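4. Setting up a recording session for group songwriting

This section covers the Jetent recorder when it is used at a partner site, such as a shelter, a recovery house, a library or a school. It assumes that the recorder has been charged and registered as described in Section 2, and that the site has a signed Ellis agreement on file. For studio use, go to Section 6.

4.1 Before you leave the office

1. Open the session in Trarnasier and check that its status is Confirmed. A session in Draft will record, but its files cannot be matched to writers afterward.

2. Download the writer list to the recorder. Only first names and writer codes are copied. Full names stay in Trarnasier.

3. Check the consent column. Each writer has one of three settings:

Open: the song and the writer's name may be released.
Song only: the song may be released without the name.
Closed: the recording goes to the writer and to no one else.

4. Format both memory cards in the recorder. Do not format them on a computer. The folder layout will be wrong and Slot B will not mirror.

5. Pack the recorder, two vocal microphones, the lyric microphone, four cables, the power supply and the paper consent forms.

Note: Writers may change their consent setting at any time, including during a session. Bring blank forms even when every writer on the list has already signed.

4.2 Choosing and preparing the room

A carpeted room with a door that closes is preferred. Kitchens, gymnasiums and stairwells give long echoes that the Staltberg room filter does not remove.

1. Turn off fans, window air conditioners and any refrigerator you have permission to unplug. Write down what you unplugged and plug it back in at the end.

2. Place chairs in a half circle facing the recorder. Leave one gap wide enough for a stroller or wheelchair.

3. Put the lyric microphone on the table where the facilitator writes. It picks up talk during drafting and is saved as a separate track.

4. Put the vocal microphones on stands at the open end of the half circle.

5. Run all cables along a wall and tape them down at each doorway.

Caution: Do not start the lyric track until everyone in the room has been told that talk is being recorded. If anyone objects, leave the track off for the whole session. Muting it is not enough, as a muted track is still written to Slot B.

4.3 Connecting and setting levels

1. Connect the vocal microphones to inputs 1 and 2, and the lyric microphone to input 3.

2. Hold Power until the display shows the session name. If it shows "No session," repeat step 2 of Section 4.1.

3. Set Low Cut to On. The default for partner sites is suitable for speech and light singing.

4. Ask one writer to speak a line at normal volume, then to sing or speak it as loudly as they expect to. Adjust the input dial until the loud line stays below the red mark.

5. Repeat for the second vocal microphone.

6. If a guitar or keyboard will be used, connect it to input 4 and set its level last.

Many writers get louder after the first verse. Set the dial a little lower than the test suggests. Quiet takes can be raised later, while clipped takes cannot be repaired.

4.4 Recording

1. Press Session Start once. The light turns solid green.

2. Before each take, select the writer code with the side wheel. For a song written by several people, select Group and add each code in turn.

3. Press Take. Wait for the light to turn red before the music begins.

4. Press Take again to stop. The recorder keeps two extra seconds at the end.

5. If a writer wants to hear the take, press Play. Use headphones unless the writer has agreed to play it for the room.

6. To discard a take at the writer's request, hold Delete until the display shows "Both slots." If it shows "Slot A," the copy in Slot B is still present. Hold Delete again.

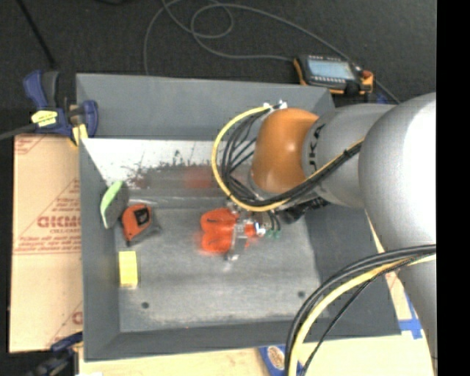
The recorder stores up to 300 takes per session. Each take is limited to 800 seconds, after which a new file is opened without a break in the sound. The two files are joined again on upload, so there is no need to stop a long take early.

Note: Do not rename takes on the recorder. Working titles can be entered in Trarnasier after upload, and the writer can change them there through the site contact.

4.5 Ending the session

1. Press and hold Session Start until the light goes out.

2. Wait for the display to show "Mirror complete." Removing a card before this message may leave Slot B unreadable.

3. Remove both cards. Put card A in the carrying case and card B in the sealed envelope. Keep them in separate bags during travel.

4. Collect any new consent forms and check that each has a writer code, a signature and a check mark in one box only.

5. Plug in anything that was unplugged in Section 4.2 and remove all floor tape.

4.6 Uploading

1. Insert card A into the office reader and open the session in Trarnasier.

2. Enter any consent changes first. The upload screen applies the setting that is in place at the moment you press Send, and release copies are made from it right away.

3. Press Send. When the upload finishes, compare the take count with the number on the recorder's display.

4. If the counts differ, repeat the upload from card B. Do not combine files from both cards.

5. When the counts match, mark the session Received. Card A may then be formatted. Card B is kept in its envelope until the writers have received their copies.

If a release copy was made under the wrong consent setting, choose Withdraw on the session page and follow Section 9.2. Withdrawal removes the copy from the shared song page, but does not reach copies that have already been downloaded.

Section 4 last revised February 13, 2026. Steps 4.4.6 and 4.6.2 replace the versions in the June printing.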